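How does a robot know how to sew?

From the Jalleo science pages for ages 8 to 11. By Hanne Riis

Sewing on a button is fiddly. Sewing up a cut is fiddlier. Now try doing it with metal fingers and a computer for a brain.

That's what this page is about. Not the metal bits so much - the software. Software means the instructions a computer follows. Lots and lots of them.

The team at Dustusstead are writing sewing software called Premalar. Shahnaz Dissanayake looks after the part that sees. Octavian Văduva looks after the part that moves. They argue a bit about whose part is harder.

Job one: seeing

You look at a thread and you just know it's a thread. Easy. A computer gets a picture made of tiny coloured squares called pixels, and every pixel is only numbers. So which numbers are thread? Which are skin? Which are just a shiny patch from the lamp?

Shahnaz's software learns by looking at pictures that people have already coloured in. Needle one colour, thread another, cut another. It has studied 556 so far. She says she needs loads more.

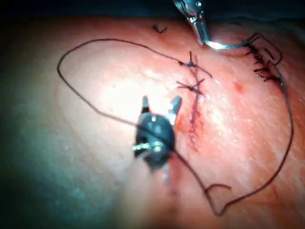
Thread is the worst. It bends any way it likes! It goes over itself, and then the software has to work out which piece is on top and where the end has got to. Get that wrong and you pull the wrong bit. Knot where you didn't want a knot.

Shiny things are nearly as bad. A needle is a bit like a tiny curved mirror, so it looks different every time it turns. Bright, then dark, then bright again. Same needle.

Job two: planning

OK so the software has found everything. Now what?

Now it makes a plan. Where does the needle go in, where does it come out, how far from the last stitch. The needle is curved so it can't be shoved in straight. It has to swing round, like a door on a hinge.

The planner dreams up 500 different paths and gives each one a score. Bumps into the other tool? Bad score. Drags the thread across a stitch? Bad score. Best score wins. All this takes less time than a sneeze.

Job three: moving (and checking)

Moving sounds like the simple part. It isnt. Skin is squashy, so when you push on it the place you were aiming for goes somewhere else.

So the software never does one big move. It does a teeny one, looks, fixes its aim, does another teeny one. Grown-ups call this a feedback loop. It goes round almost 80 times a second.
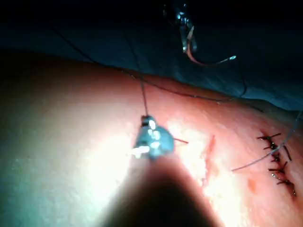

You use feedback loops too. Carrying a full cup of juice, you watch the juice and keep changing your hands. Riding a bike, same thing.

What if it gets muddled?

It stops. That's a rule and Octavian wrote it in very early on. If the seeing part isn't sure where the needle is, the moving part has to freeze and wait for a person. Stopping is fine. Guessing is not.

Try it yourself

You need 2 people, a shoelace and a table.

Drop the shoelace on the table in a messy heap. One person is the robot and shuts there eyes. The other is the software and may only use words: left, right, up, down, open, close, stop.

Can you get the robot to pick up the very end of the lace? Not the middle. The end.

Swap over. Then try again, but the software can only speak once every time you count to five. Much harder - that's what a slow feedback loop feels like.

Words to know

Pixel - one tiny square of a picture
Software - instructions for a computer
Planner - software that picks what to do next
Feedback loop - do a bit, look, fix it, do a bit more

Next time: Maricruz Bañuelos on how robots find their way round a warehouse in the dark.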